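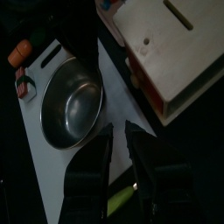

Letay Derese had told me beforehand that an open day is only worth the train fare if they let you stand close, and that I should ask for the kitchen table before anything else. So I did, and she was right!

This was the February open day at Clarkero, in their workshop out at Gellbridge. I got there at 9, far too early, and had a cup of tea in the corridor while they finished starting things up. The kitchen table is the one everybody drifts towards. It's a dark tabletop with a white cutting board on it, a steel bowl, a knife with a lime green handle and a scatter of toy food (I was very taken with the sushi), and the arm works over the lot with two big black fingers. I could happily have stayed there until lunch.

What I hadn't understood from reading about this stuff is how much of the job is deciding where to take hold. A bowl can be picked up by its rim from nearly any side, but a knife lying on a board gives you very little to get under. The team talked about this for ages and I loved every minute - they clearly argue about it among themselves too. Visitors were allowed to move things between tries, in groups of up to 15, and ours was merciless.

The software they use for planning the grasps is called Solia. We got a short talk on it upstairs, with two chairs too few and a projector that kept going to sleep. I followed maybe half. The good bit was the replay, where you see the route the arm had planned next to the one it took, and the speaker was perfectly happy to show us the bad ones.

After that I went through to the Tsegaye room, where they test grippers on their own, clamped to a bench. It's noisier and less pretty, but you can try five different fingertip shapes by hand, and the ridged ones feel far grippier than I'd expected.

If you go next time, wear a jumper (the workshop is freezing) and bring something to eat, as the van outside had sold out of everything except crisps by noon. Entry is free, and the bus back to the station leaves from the far side of the car park.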